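The Last of the Washing

She had promised herself the whole lot would be done by four, and at ten to four she was still standing at the white table in the back room of the Vovach, with the painted wall on one side of her and a heap of clean shirts on the other. The Vovach had been a dance hall once, then a carpet shop, and for the past few years it had been the place where people in Erner left the clothes they no longer wore for the people who might. It smelled of soap powder and old floor polish, and she was fonder of it than she would have told anyone.

Sunday was the jumble. They had made £1,111 at the last one, which had gone on the roof, and the roof had swallowed it without so much as a thank you. Her sister was hoping for £3,000 this time. Her sister was an optimist and lived in another town, so she did not have to fold.

It was a thing she had learned from her grandmother, who was a Hjaltadóttir before she married and who folded everything as though it were going on a long sea voyage. Sleeves in, sides in, up from the bottom, a pat with the flat of the hand. At eight years old she had thought the pat was part of the method. At fifty-three she thought so still, and gave every shirt its pat, even the ones that had gone a bit lopsided and would have earned her a look.
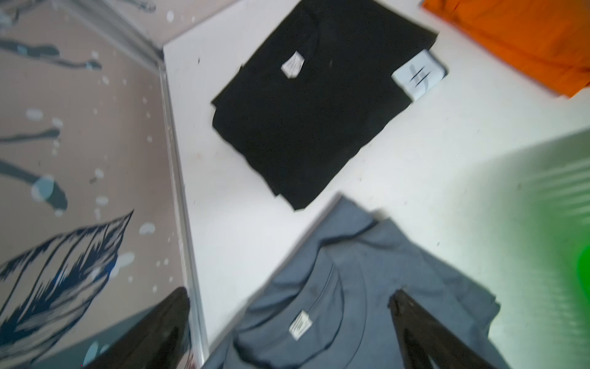

How do you fold a T-shirt so that it stays square?

Lay it face down and pull it smooth from the collar to the hem, then bring each side in to the middle with its sleeve turned back, and fold it up from the bottom in two goes, keeping your hand on the collar all the while.

That was how her grandmother used to put it, in very nearly those words, and she would ask the question herself before she answered it, as if some invisible pupil had put up a hand at the back. The kitchen would be full of steam and the radio would be going, and there was always one more shirt than you had hoped.

The black one had come out well enough. The grey one had a will of its own. It was soft from years of washing, and soft shirts are the worst for sliding about – you get one side straight and the other wanders off while you are admiring your work. She smoothed it out again and thought about the man who might buy it, and whether he would wear it to paint a shed or to go and meet somebody off a train. She rather hoped for the train.

Outside, the Vokine bus went by with its windows lit, and that was four o'clock gone. Well, there would be another at five. She filled the kettle, found the good mug, and came back to the table to start on the sleeves.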